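Grullivthorpe Community Church
Building Safety Checklist: Fellowship Hall, Kitchen and Nursery
Date of inspection: Sunday, March 24, 2024
Inspected by: Dulce Ledesma
Period covered: through July

1. Main entrance and ramp
Handrails secure: Yes
Walkway clear: Yes
Comment: The rubber mat at the foot of the ramp curls at one corner. Replace before the spring supper.

2. Exit doors and signs
Exit signs lit: Yes
Doors open fully from inside: No
Comment: The east door sticks at the bottom. Ushers are to keep the west door unlocked during worship until the east door is planed.

3. Fire extinguishers
Number on site: 6
Tags current: 4 of 6
Comment: The kitchen and choir room units are overdue. Service has been requested from Wannasri.

4. Storage containers
Free of cracks and sharp edges: See comment
Stacked below shoulder height: Yes

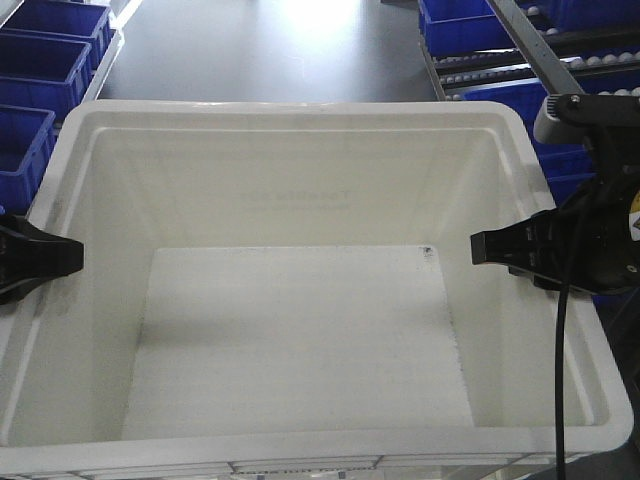
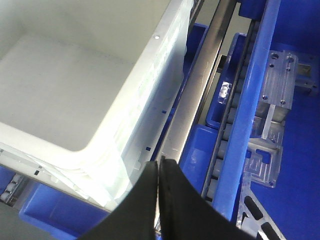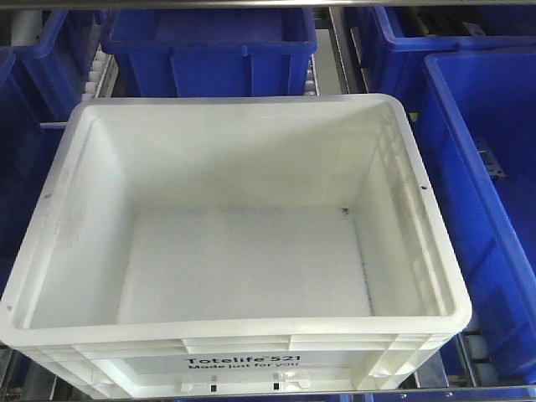 White plastic bin, empty, item 4.

Comment: Food pantry goods and nursery toys shall not share a container. Lids are to be stored flat on the lower shelf. Any container with a split rim is to be withdrawn from use.

5. Kitchen
Gas shutoff labeled: Yes
Refrigerator at or below 40 degrees: Yes
First aid kit complete: No
Comment: Burn dressings and small gloves are missing. Reorder through the church office.

6. Nursery
Outlet covers in place: Yes
Sign-in sheet posted: Yes
Two adults present during services: Yes
Comment: The gate latch is stiff but holds.

7. Fellowship Hall
Posted occupancy visible: No
Tables and chairs sound: Yes
Comment: The occupancy card was taken down for painting and must be put back. Folding chairs are not to be placed in the center aisle at any time, including Easter.

Open items from the last inspection: stairwell light (done), boiler room door closer (not done, work order 2387).

Signed: Dulce Ledesma
Copy to: Church office, Board of Trustees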